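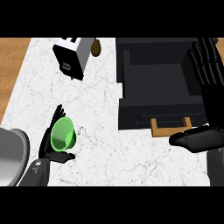 The kitchen cell in simulation: green cup in the left hand, right hand near the handle of the open drawer.

Setting up the cup-and-drawer cell before a test run

These notes are for people who start the Murdale kitchen cell in the simulator for the first time. I wrote them after our group moved to the Jivell hand model in February, when many old settings stopped being good. You need the simulator already installed and the Olteanu controller package in the same project folder.

Step 1. Load the kitchen first and the arms second. If the arms come first, the counter can appear inside the forearms and the physics pushes everything away in the first moment. When this happens, do not try to fix it by moving the counter. Close the file and load again in the correct order.

Step 2. Check the drawer joint. Select the drawer and pull it with the mouse from closed to open. It must slide straight and stay where you leave it. If it goes back alone, the joint friction is too low. Our value is 8. Write down the open position, you will need it in Step 5.

Step 3. Zero both hands. Run the zero command and wait until all fingers are straight. Look at the thumb with special care. In the Jivell model the thumb has its own offset, and an old settings file will turn it in the wrong direction. I lost one full afternoon with this.

Step 4. Set the grip for the cup. Start with a grip force of 2 and raise it slowly until the cup does not slide when you lift the arm. With too much force the fingers enter the cup wall and the cup begins to shake. Keep the cup well above the counter, so that it does not touch the toaster when the left arm turns.

Step 5. Bring the right hand to the drawer. The hand should be open, with the thumb slightly below the handle. From there the controller can close around the bar. Compare the drawer position with the number you wrote in Step 2.

Step 6. Save the start pose and reset 24 times. After each reset the cup must still be in the left hand and the drawer must have the same position. If one reset fails, return to Step 4 and not to Step 1. In most cases it is the grip.

Problems we have seen

The handle passes through the fingers: the collision shape of the handle is switched off. Open the drawer file and turn it on.

The arm moves in small jumps: the control rate is too low. Set it to 100 and restart the controller.

The viewer is black after loading: the Osport camera file has the old path. Correct the path and load the view again, the arms can stay as they are.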